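搜索 请输入关键词 热门搜索 仿真 夹爪 试用报告
5月 本刊编辑部 器材与服务栏目
分享 42 评论 23

把浴室搬进仿真器:Tekport 操作评测服务试用

Tekport 是 Geltgate 公司推出的一套机械臂操作评测服务,卖给那些已经有了自己的控制策略、又想在上真机之前多跑几遍的团队。买到手的东西分成三块:一个装在本地的仿真客户端,一个按家居房间划分的场景库,再加一个放在网页上的评分后台。客户把策略接进来,选房间,选任务,点运行,等结果。

市面上做类似事情的服务已经不少,大部分从厨房和桌面做起。Tekport 的场景库里也有厨房,不过这次送来试用的是代号 Sun 的浴室包,原因是它刚刚更新,Geltgate 希望我们看新的。我们借了一台工作站,在编辑部的隔间里用了将近一个月,另外请做仓储拣选的 Stirngate 公司派人一起跑了一部分任务。Stirngate 已经付费用了半年,他们的看法和我们有几处不同,后面会写到。

先说安装。客户端是一个压缩包加一份说明,解压以后要填许可证,许可证绑定机器。我们的工作站换过一次网卡,许可证随即失效,重新申请等了一个下午。说明书写得简略,环境变量那一页漏了一项,客服在邮件里补给了我们。补上以后没有再出过安装方面的问题。

首次启动会下载物体模型。Sun 浴室包带 929 个物体,下载时不能挑选,只能全要。办公室网速一般,我们让它在晚上自己下,第二天早上八点来看已经好了。这些物体里有洗漱用品和卫生间里常见的东西,也有大量和浴室没有关系的:食物、文具、玩具、工具、乐器配件。Geltgate 负责场景库的阿巴斯·易卜拉希米(Abbas Ebrahimi)在电话里解释了混放的做法。他说早期版本每个房间只配本房间的东西,客户的策略很快学会了靠背景猜物体,看见洗手台就去找牙刷,换一个房间就不灵。现在的版本在摆放时不看房间,只看台面放不放得下。

台面的定义也比较宽。凡是模型里标成水平、面积够用的地方,都可能成为工作面,洗手台、置物架、浴缸边沿、马桶水箱盖都算。我们花时间最多的一组任务就摆在水箱盖上。机械臂的底座立在水箱旁边,臂从侧面伸过来,夹爪朝下工作。水箱盖窄而长,边角是圆的,和一般实验室里那张方桌差别很大,物体离边沿近,推歪一点就可能掉下去。对于只在方桌上练过的策略,这种台面是一个不小的考验。

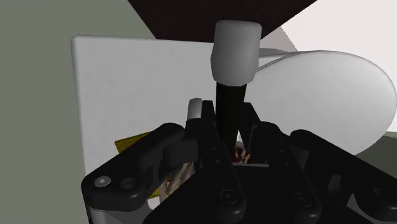

任务的写法是一句自然语言指令加一组判定条件。指令可以用系统自带的,也可以自己写。自带的指令大多很短,动词集中在拿、放、推、翻、转这几个上。自己写指令要同时写判定条件,条件用表单填,选物体、选关系、填容差。关系一栏目前支持在上面、在里面、在旁边、接触、不接触、朝向,再往复杂处走就要写脚本。脚本接口的文档比安装说明好得多,每个函数都有可以直接跑的小段代码,我们那位不太会编程的同事照着改,半天写出了一个能用的判定。

容差的默认值偏松。“放在旁边”这一条,默认只要两个物体的外轮廓相距在一个手掌之内就算过。我们收紧以后,同一个策略的成绩掉了一大截。易卜拉希米说默认值是按入门客户的需要定的,正式评测时他们建议客户自己调,并且把容差写进报告。后台导出的报告里确实有一页列出全部容差,只是排在最后,字也小。我们希望它挪到成绩旁边。

机械臂的选择在客户端右侧菜单里。试用版开放了两种臂和三种夹爪,我们用得最多的是一台白壳七轴臂,外壳模型上印着 FRANKA EMIKA 字样,配一只黑色的两指连杆夹爪。模型做得细,关节、螺钉和底座上的接口都看得见。细节对策略本身有没有帮助要看用什么相机:用腕部相机时,夹爪占画面很大一块,连杆外观差得太多会影响迁移,所以 Geltgate 在夹爪上花的功夫多过臂身。这是莫吉塔巴·侯赛因扎德(Mojtaba Hosseinzadeh)的说法,他在 Geltgate 管物理和渲染,试用期间每周和我们通一次电话。

侯赛因扎德讲得最多的是接触。两指夹住一个细长的柄,在真机上要看指垫的材质、柄的粗细和表面,在仿真里就成了几个参数。Tekport 早先的版本夹得太牢,几乎什么都能提起来,客户反映仿真里成绩好得不像话,上了真机一个接一个地掉。去年他们把摩擦调低,又出现夹着的东西慢慢往下溜的毛病。现在的版本按物体逐个给参数,929 个物体里每一个都有自己的一行。这些参数怎么来的,他只说一部分是实测,一部分是按同类物体推的,比例没有给。

我们对这一点做了粗略的检查。办法很土:挑物体库里形状简单、手边也有实物的几件,用编辑部借来的一只真夹爪去夹,再在仿真里用同样的开度和力去夹,看滑不滑。卷纸、马克杯、塑料勺的表现和实物接近。毛绒玩具差得远,仿真里它是一块硬东西,夹上去不变形,提起来也不晃。软物体在产品页上写的是“部分支持”,我们试下来的感觉是基本不支持。如果客户的业务里有大量衣物、毛巾、布袋,这套服务眼下帮不上多少忙。

重心问题也值得说。一头重一头轻的物体,比如带柄的、带圆头的,夹的位置不同,提起来以后的姿态完全不同。Sun 浴室包里这类东西不少,形状像话筒的那一件,我们专门拿它跑了一组。它有浅灰色的圆头和又细又黑的柄,放在水箱盖的边上,圆头略微探出台面。夹圆头,手指张开的幅度要大,位置稍偏就会把它拨走;夹柄,幅度小,但柄细,高度要准。我们接进去的策略是一个公开的基线模型,没有为这个场景做过任何训练,它在两种夹法之间来回犹豫,有时夹爪悬在上方停很久才下去。

犹豫在评分里怎么算,是个有争论的地方。Tekport 默认只看结束时的状态,时间在限额之内就不扣分。Stirngate 的工程师对这一条很不满意,他们做拣选,一件多花两秒就是成本,所以他们自己在后台加了时间权重。后台允许加,做法是在评分公式里多写一项,保存成模板以后同一账号下的人都能用。我们倒觉得默认设置合理,家居任务里慢一点没有大碍,碰翻旁边的东西才麻烦。

碰翻旁边的东西,Tekport 记作“扰动”。每次运行结束,系统会比较所有非目标物体前后的位置和朝向,超出阈值的列成一张表。表里的信息很全,哪个物体、移了多远、在哪一帧被碰到、被夹爪的哪个部件碰到,都有。这是整套服务里我们最喜欢的功能。过去我们自己做测试,扰动要靠人回头看录像,一边看一边记,看到后面眼睛就花了。现在点开表里的一行,播放器直接跳到接触发生的那一刻,前后各留几秒。

水箱盖上的那组任务,扰动特别多。台面上除了目标还摆着别的东西,一卷立着的白色卷纸、一只装了食物的碗,再过去是一件深紫色、不规则的东西,彼此离得不远。夹爪的连杆往两边撑开,手指还没有到目标,外侧的连杆可能已经擦到了碗。基线模型对自己夹爪的宽度没有概念,它只管指尖。我们看了很多遍回放,多数扰动都发生在下降的最后一小段。 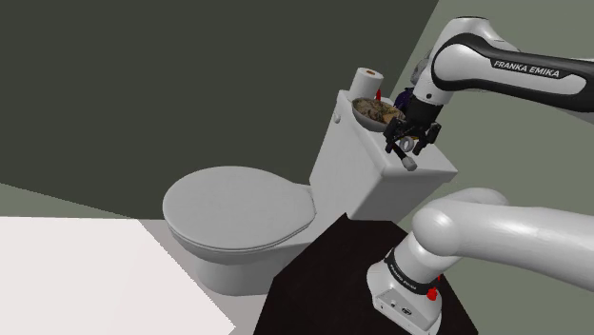 器材与服务 总第 23 期

任务跑多少遍才算数,各家说法不一。Tekport 的标准套餐把每个任务跑满固定的次数,每次随机改动物体的位置、光照和相机的小幅偏移。我们这次浴室包的全部任务加起来一共跑了 2921 次,工作站连着开了好几个晚上。中途断过两次,一次是停电,一次是客户端自己退出。停电那次恢复得很好,重新打开以后从断掉的地方接着跑,前面的结果一条没丢。自己退出的那次丢了一个任务的半数结果,日志里只有一行内存不足的提示。客服后来给了一个补丁,装上以后没有再犯。

随机改动的范围可以设。位置的随机是按台面形状来的,水箱盖这样的窄台面,物体能动的余地小,所以随机出来的布局彼此很像。我们把随机范围开到最大,仍然看到大量几乎一样的开局。侯赛因扎德承认这是个问题,他说窄台面的采样下一版会改,先随机抽物体,再按台面排,排不下就换一件小的。下一版什么时候出,他没有说。

光照的随机做得好一些。强弱、方向、冷暖都会变,白色的卫浴洁具在强光下容易发亮,边沿看不清,暗下来以后又和灰绿的墙混在一起。白色洁具上放白色卷纸,对视觉是个难题,基线模型在亮的那一档把卷纸漏掉的次数明显多于别的物体。我们把相机的曝光调低以后好了不少。Tekport 的相机参数是开放的,曝光、白平衡、视场角、畸变都能改,也能导入自己标定的参数文件。导入时格式检查很严,多一个空格都会报错,报错信息倒是写明了在哪一行。

墙和地面的处理就朴素得多。Sun 浴室包的墙面是素色的,没有瓷砖缝,没有镜子,没有毛巾架。我们问过为什么不多做一些,易卜拉希米的回答是镜子在渲染上太贵,开了镜子每一帧的时间要翻倍,付费客户里愿意为它等的不多。瓷砖缝可以在材质菜单里换上去,一共有几种,需要另外下载。我们换了一种小方砖试了一组,成绩和素墙相比没有看出差别,这一条样本少,只能当作参考。

相机位置有三类预设:腕部、侧前方、俯视。侧前方那一个能看到臂的大半和整个台面,做演示录像最合适。腕部相机离夹爪近,物体靠近时被手指挡住很多,策略在最后一段几乎是盲的。俯视相机看布局清楚,看高度不行。大多数客户把腕部和侧前方一起用,Stirngate 也是这样配的。三个相机可以同时录,录像按任务归档,文件名里带任务编号和随机种子,找起来方便。硬盘占用不小,我们中途清理过一次。
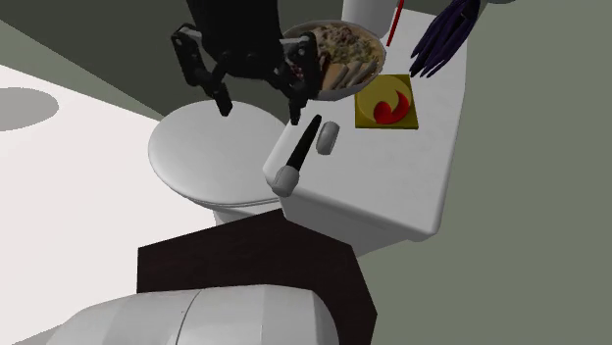

后台的网页做得中规中矩。左边是任务列表,中间是成绩,右边是回放。成绩分三栏,完成、部分完成、失败,部分完成按判定条件的满足比例给分。失败会自动归类,常见的有没碰到目标、碰到了没夹住、夹住了又掉、放错地方、超时。归类是程序做的,我们抽了一批人工对照,大部分一致,出错集中在“没夹住”和“夹住了又掉”之间。夹起来一点点马上掉,算哪一种,人和人之间也有分歧。后台允许手工改类别,改过的会打上标记,导出时单列一栏。这个设计照顾到了写论文的客户。

基线模型在浴室包上的总成绩不好看。拿起单个物体还过得去,放进容器差一些,涉及朝向的任务几乎全军覆没。因为模型不是 Geltgate 的,这个成绩和产品好坏没有关系,我们在这里提一句,是给打算直接拿公开模型来跑的读者一个预期。想要像样的成绩,需要先用自己的数据训练,Tekport 也卖训练用的数据包,这次不在试用范围里。

我们更关心的是仿真里的成绩和真机能不能对上。Stirngate 在自己的场地有一台同类的臂,他们挑了桌面和置物架上的一部分任务,照着仿真里的布局摆好实物,跑了一轮。两边的排名大体一致,在仿真里容易的任务在真机上也容易,绝对数值则差不少,真机低约 23 个百分点。差距主要来自抓取,放置反而接近。他们的工程师认为这个差距可以接受,因为公司用 Tekport 是为了在几个策略版本里挑一个,只要排名可靠就够了。浴室包他们没有在真机上对过,他们的业务里没有浴室。

我们在编辑部也做了一次小的对照,只有夹爪没有臂,靠手持着往下送,条件和仿真差得太多,数据不拿出来用了。

再说接口。Tekport 接受两种动作格式,关节角和末端位姿,频率可以设。我们用末端位姿,第一天夹爪方向反了,手腕转到另一边去,查了很久,是坐标系的约定不同。说明书里有一张坐标系的图,画的是旧版,箭头和现在的相反。侯赛因扎德在电话里听完就知道是哪张图,当天换掉了。遇到类似情况的用户建议先看网上的版本,不要看压缩包里附的那一份。

策略和仿真器之间走网络通信,可以放在两台机器上。分开放的时候延迟会影响成绩,Tekport 有一个同步模式,仿真停下来等策略算完再走下一步,另有一个实时模式不等。同步模式下成绩高,实时模式更接近真机。后台的报告会写明用的哪一种,排行榜上两种分开列。我们两种都跑了,基线模型在实时模式下的动作明显发抖,落点经常偏到目标旁边。打算部署到真机的团队应该以实时模式的数字为准。

多人协作方面,一个账号可以开若干席位,每个席位能看到全部任务和回放,改动要有权限。批注功能可以在回放的时间轴上写字,别人点开能看到,也能回复。我们四个人用下来没有冲突。有一个小毛病,批注里不能贴图,只能写字。还有一个小毛病,中文批注导出成表格以后会乱码,换一种编码打开才正常,客服说已经记下了。

界面目前有英文和波斯文,中文界面只翻了一半,菜单是中文,弹出的提示还是英文。指令可以用中文写,系统不做翻译,原样送给策略,能不能懂看策略自己。自带指令没有中文版。我们自己把其中 42 条译成了中文跑了一遍,基线模型的成绩比用英文时低,名词错得多,动词还好。译文已经交给 Geltgate,他们说会核对以后放进下一版。

价格按席位和月份算,标准套餐每席每月 2921 元,含一个房间的场景包,另加房间另付。学校有折扣,要提供证明。运行在自己的机器上不限次数,若要用 Geltgate 的服务器跑,按小时另收费,我们没有试。和同类服务相比,这个价格在中间偏上,贵在场景包,便宜在运行次数不设上限。像我们这样一个月跑下来几千次的用法,换成按次计费的服务要贵出不少。只想偶尔测一下的团队,按次计费更划算。

合同里有一条要留意。评测结果默认归客户,但 Geltgate 保留使用匿名统计数据的权利,包括每个任务的成功率和失败类别。不愿意的可以书面提出来去掉,Stirngate 就去掉了,过程没有费什么周折。回放录像不在匿名统计的范围里。

客服是邮件加电话,邮件一般当天回,电话要预约。试用期间我们一共提过十几个问题,多数得到了解决,没有解决的集中在软物体和窄台面采样上,前面都写过了。也有一个问题至今没有下文:物体偶尔会在开局时轻轻跳一下,像是放下时嵌进了台面一点,又被弹开。多数时候跳完就稳住,不影响任务,偶尔会滚到别的地方去。在水箱盖这种有圆边的台面上比在洗手台上常见。我们把出现这种情况的随机种子列了一张表发过去,侯赛因扎德回信说收到了。遇到的用户可以在运行设置里打开“开局静置”,让物体先落稳再开始计时,打开以后少了很多,每次运行要多等几秒。

物体模型的质量不太均匀。大件好,小件里有一些贴图模糊,近看认不出是什么。食物类尤其明显,远看是一碗拌好的东西,近看颜色糊在一起。如果任务的指令里点名要某种食物,策略认不出来,很难说是策略的错。我们建议写任务时避开这些物体,或者用“碗”来指代。后台可以给物体打星,打低分的会在抽取时排除掉,我们清掉了一批以后成绩的波动小了。别的客户打的分看不到,易卜拉希米说正在考虑做成共享的。

夹爪控制上还有一点。默认的夹爪指令是开和合两档,想要中间的开度得在设置里切换成连续模式。切换以后,原来按两档训练的策略也能跑,系统会自动取近。对细柄类物体,连续模式好处明显,手指可以先收到一半再下去,不容易碰到旁边的东西。对碗这样的大件,两档就够用。我们最后的成绩表里两种模式都列了。

至于谁适合买,我们的看法是:手里已经有策略、每周都在更新版本、需要一个固定的地方比较新旧的团队,Tekport 能省下不少看录像的时间。做家居方向的,房间场景和杂乱的物体搭配比空桌面有用。只做一种工件、一种台面的工厂,用不上这么多房间,自己搭一个简单的仿真可能更快。刚入门、还没有自己模型的读者,可以先申请两周的试用,试用版功能齐全,只限制导出。

Stirngate 那边打算续订,同时在等下一版的时间统计。我们归还工作站之前,把浴室包的全部回放和扰动表备份了一份,读者若对某一类任务的结果感兴趣,可以写信到栏目信箱,注明任务名称。下一次试用安排的是同一家的厨房包,届时会用同样的基线模型和同样的容差设置来跑。

分享 42 评论 23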